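Clastia Pair by Treratance
Hand-held grippers for teaching by demonstration

The Clastia Pair is a set of 2 hand-held grippers, one for each hand, made for people who would like to show a robot a job instead of writing it out line by line. You pick the grippers up, you do the task at your own pace, and the movement of both hands is saved so that a robot arm can learn from it later on. We have been making them in our small workshop since April, and we are rather fond of them.

Most of our customers begin with something homely, and we would gently encourage you to do the same. Tidying small things away in a bedroom is a lovely first task - keys, baskets, soft blankets and plenty of awkward shapes - and it will teach you more about your own habits than a bare workbench ever could. The blue finger pads hold thin and fiddly items nicely, coiled cords included, and they can be swapped when they get tired. 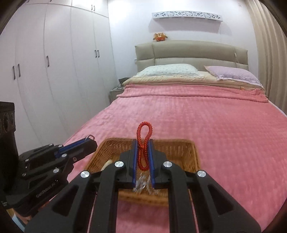

How many demonstrations should I record before training?
Plan on 200 for a simple task done in one place, and 300 if you mean to move from room to room. It is well worth doing them in short sittings, as tired hands tend to get hurried.

If you already have a robot arm and prefer to steer it from across the room, the Amari remote handle works with the same recording software, and you are welcome to mix the two kinds of demonstration in one project. Many people do just that, using the grippers for the bulk of the work and the remote handle for the tricky last part.

In the box: left and right grippers, spare finger pads, charging lead, carry bag and a printed guide (a proper paper one, with room for your notes).

Recording time: almost 13 hours on a full charge
Mounting plate: Söderlund pattern, sold separately
Availability: in stock, sent out within the week

Page last updated Wednesday, May 18, 2022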